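Play Kitchen Sets
From the Oltside Household Notes, a shared reference on everyday things
Entry by Gwion Penry, with additions by Ffion Mostyn

A play kitchen set is a collection of small pots, bowls, tools and pretend food that lets a child (or, let's be fair, a visiting uncle) cook without any heat. I've been writing household entries for this site for a while, and I kept putting this one off since I figured everybody already knows what a toy saucepan is. Then Ffion asked me what the difference was between a play set and just a box of small kitchen things, and I talked for most of a Thursday evening, so here we are!

What counts as a set

The term is loose. Some people use it only for a matched group sold in one box, with everything in the same color. Others, and I'm in this camp, use it for whatever has ended up living together in the bin: two half sets, a stray cup, a real bowl that got too chipped for cereal, and a bunch of fruit from who knows where. My own bin holds 35 pieces, and I'd guess only the pans started out as a family.

Collectors sometimes say "dressed" for a set that has food in it and "bare" for one that's only cookware. I picked that up from a seller at the Eltley flea market and I've never heard it anywhere else, so use it with care.

Cookware

Pans are the heart of it. A typical set has a saucepan, a wider pan or pot, and something to drain things in. The colander gets more use than you'd expect, because it's also a helmet, a hat for a bear and a boat. Big oval ones are my favorite, with a tab at each end so two small people can carry one between them (or fight over it, more often).

Pastel colors come and go. Mint green has been in for years now, and I'm a sucker for it. Older sets ran to primary colors, and you'll still find red and blue pans mixed in with the pale ones in most secondhand lots. Ffion thinks the mix looks messy. I think it looks like a kitchen.

Dishes and serving pieces

Plates and bowls tend to be the odd ones out for size. A plate that's right for a doll looks silly beside a pan that's nearly big enough for an egg, and plenty of families give up and use real small dishes for the table part of the game. There's nothing wrong with that as long as they're the kind that bounce.

A small bowl is the piece I'd buy first if I were starting over. It holds one serving of anything. It also nests inside nearly everything else, which matters a lot when you get to storage (more on that in a bit).

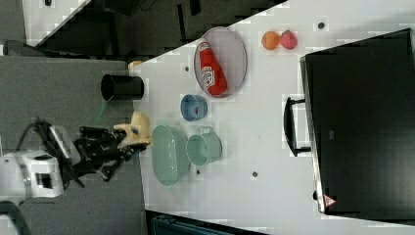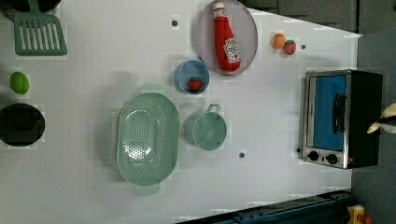
Play food

Food is where people really get going. The main types are hard molded food, wooden food, felt or stuffed food, and the cut-apart kind held together with hook-and-loop dots. Fruit is the usual way in. It's easy to recognize, it comes in bright colors, and a round fruit rolls off the table in a way that small children find hilarious for much longer than I do.

Strawberries deserve their own line. They're small, they look good in a bowl, and they go missing constantly. I've bought replacements 4 times. Ffion adds that the leafy top is the part that gets chewed, and she's right, I checked ours.

Bottles and packages are a later step. Once a child has noticed that dinner comes with sauce, you'll be asked for sauce. Some people save empty containers for this, washed out with the lid glued on. Take the glue seriously. I didn't, and there was a smell.

Tools

Spatulas, ladles and spoons get swung around more than any other pieces, so look for rounded edges and a handle in one piece with the head. A slotted spatula is nice to have, though I couldn't tell you what the slots do in a pretend kitchen. Ffion says they let the pretend oil out.

Appliances

Small ovens and toasters turn up in plenty of sets. The Jarman play oven, which I had as a kid, had a door that shut with a proper clunk and nothing else going for it, and I loved it. Watch out for real appliances getting mixed in with toy ones. If a compact toaster oven is anywhere near the game, treat it as a real oven until you've looked it over properly, cord and all.

Cleaning and storage

Metal pieces go in warm soapy water and get dried right away, handles included. Wooden food only wants a damp cloth. Stuffed food can usually handle a gentle wash inside a pillowcase, but read the tag.

For storage, nest by shape: bowls in pans, pans in the colander, tools on top. Keep the food in a separate bag or it works its way down to the bottom and you'll be tipping everything out every single time. A shallow tub beats a deep one. I use a Mevton tub, the wide kind, and it slides under the couch with a little room to spare.

Open questions for this entry

We still don't have a good section on magnetic food, and the history part is thin because neither of us knows much before our own childhoods. If you have an old catalog lying around, especially one with the pan sizes printed in it, please get in touch through the Oltside contact page. Ffion would also like it noted that she disagrees with me about the colors.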